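Quick one tonight, should be packing.

So the move. We got the keys to the new place early and I have 21 boxes done and a kitchen that still looks like nobody is going anywhere. Suha came over to help and we mostly drank tea and read old magazines we were meant to be wrapping plates in. Fun though!

Things I've learned so far. Label the sides, never the top. Don't pack the scissors. Don't pack the tape with the scissors. Books go in small boxes, I knew this, everyone knows this, and I still filled a huge one and now it lives in the hallway forever.

The van is booked for July. First quote was 4000, Khalil knows a guy, got it down to 3950 — wow, thanks Khalil. Still taking it becuase they bring their own blankets and they'll do the piano.
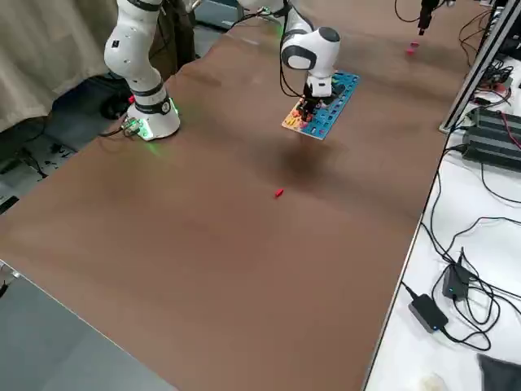
Blue pegboard, colorful pegs.

Giving away: the long shelf, two lamps, the rug Siham always hated, a bread maker (works, loud). Message me if you want any of it. The rug sheds. Fair warning.

The hard part is the drawers. Every drawer is a hour. Old keys, birthday cards, a bus pass from a city I lived in for one winter. I read every single card and kept most of them, so that went well.

Still to do — meter readings, change of adress, the freezer. We're eating peas with everything. Peas and rice tonight, peas and eggs tomorrow.

OK, back to it. Suha's here again in the morning and I promised her the bathroom would be done.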